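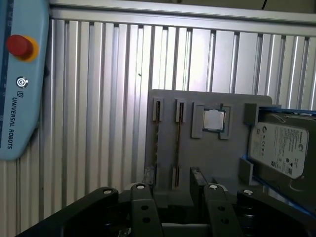
Fixture plate with memory modules, a processor and a hard drive at the Dreltlow workshop. The emergency stop is on the teach pendant, left.

The Dreltlow workshop is a computer refurbishing site in Fesberg, operated by Otico. It takes in used office desktops, replaces or removes parts, and sells what still has some life in it. The site is known, to the extent that it is known, for the robot cell it added to its bench line, and for the change in working habits that followed.

Background

Until the cell was installed, all work at Dreltlow was done by hand. A technician opened a tower, pulled the memory, processor and drive, sorted them, and reached for the next tower. The site employed 16 people on this work and handled 400 machines in an ordinary week. Staff turnover was high, as were complaints about thumbs.

Otico announced the project in December under the name Chauvin, which the company has never explained. The announcement promised that the cell would "free employees for more rewarding tasks." Employees asked for a list of these tasks. The list, when it came, was mostly labeling.

The cell

The cell uses Universal Robots arms over a slotted aluminum table. Towers are laid on their side with the cover off. Parts are held in gray fixtures: the memory modules stand on edge in slots, the processor sits in a shallow pocket, and the hard drive rests in a cradle of its own. The layout was drawn up by the technicians, who had firm opinions on where a hard drive should go and had not previously been asked.

Towers of the same model are less alike than their makers suggest. Cables in particular are routed according to the mood of whoever last closed the case — a variable the original project plan did not include.
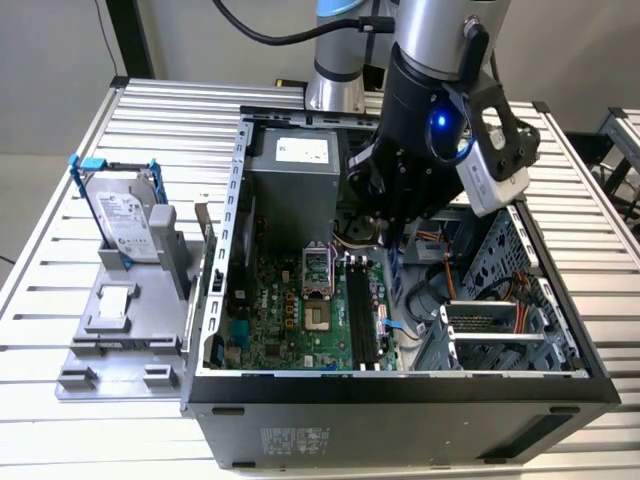
Effects on staff

No jobs were cut when the cell opened on 9 Apr 2021, although two bench technicians became "cell operators," a title that came with a new badge and the old pay. A raise was agreed later, after the operators pointed out that they were now doing the bench work and the robot's paperwork as well.

The main change has been in what people do with their hands and attention. Operators prepare cases, tuck cables aside, check fixtures and decide what to do when a run stops. The first month's log recorded 117 stops, most of them put down to "cable." Complaints about thumbs fell. Complaints about standing and watching, a category that had not existed before, took their place.

Training also changed. New hires still spend their first weeks taking towers apart by hand, on the theory that a person who has never fought a memory latch will be of little use to a machine that is losing to one.

See also

Computer refurbishing
Industrial robot
Repetitive strain injury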